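Questions I get about the Witley sim rules

**Do I really have to log every failed run?**

Yep, every one! If a run went badly and you toss it, your success rate is fiction. I report mine over 600 runs, and the ugly ones stay in.

**Can I change the friction settings halfway through?**

Please don't. Pick your values, write them in the Bustus config file, and leave them alone until the batch is done. If you have to change something (I've been there), start a new batch with a new name.

**What should the close-up view show?**

Both fingertips and the part, at the same time. I check this before I start anything long, and I save one still per batch next to the log.

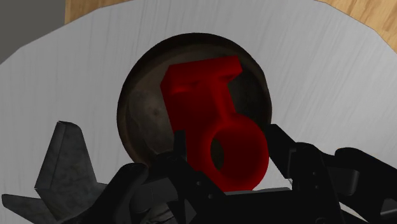
*Simulated close-up: red part in the round recess, a black finger on either side.*

**How many seeds are enough?**

I use 3 for a quick look and 17 for anything I'm going to share. Flitis picks them for you if you leave the field blank, but then copy them into your notes.

**Does a sim pass mean I can skip the speed check on the real arm?**

No! Start slow, with the stop button in reach, same as always. The Bedoya checklist covers that part and I still print it out.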